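The Flower Growers of Temside

Long before the first delivery vans reach the ring road, the auction hall at Temside is already at work. The doors open at 4 a.m., and by sunrise most of the day's potted plants have changed hands. The hall is owned by its members, a body of 200 growers whose greenhouses line the canal as far as Clomberg.

Membership has never been larger, yet the trade itself has altered. Cut stems once made up the greater part of the catalog. Last season the hall listed 2,377 separate lots of potted plants in its busiest month, against 2,267 in the same month a year earlier, while cut flowers declined for the third year in a row.

Marijke Hoekstra, whose family has held a stall number since the hall was founded, attributes the change to the household buyer. "People want something that will still be on the table in three weeks," she said. Her daughter Nele now manages the nursery and has given over two of its five greenhouses to compact flowering plants. Heating remains the largest expense, and the family expects to replace the older boilers before winter.

Wholesale buyers have adjusted in their turn. Laiba Butt purchases for Peeters, a chain of neighborhood florists, and attends the Wednesday sale in person. She looks first at the leaves, then at the soil, and only afterward at the bloom. A plant sold at its peak, she explained, is of little use to a shop that must keep it for a week.
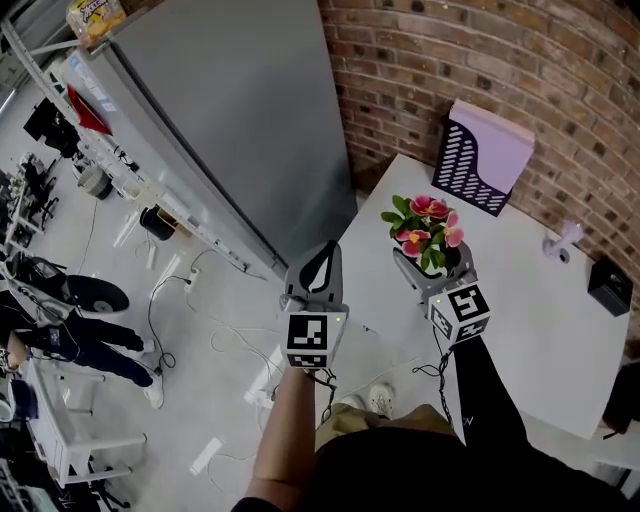

Volume 41, Issue 3 | Page 27

Color still decides a good many sales. Pink has held its price through the summer - particularly where the flower has a yellow center - and white has recovered after a weak spring. Dark pots are preferred by most of the florists who buy for Clomberg.

The members will vote in July on a proposal to extend the cold store. Melur Siregar, who chairs the hall's board, supports the plan, although the smaller growers have asked that the cost be spread over a longer period. A revised schedule of fees will be sent to all members before the vote.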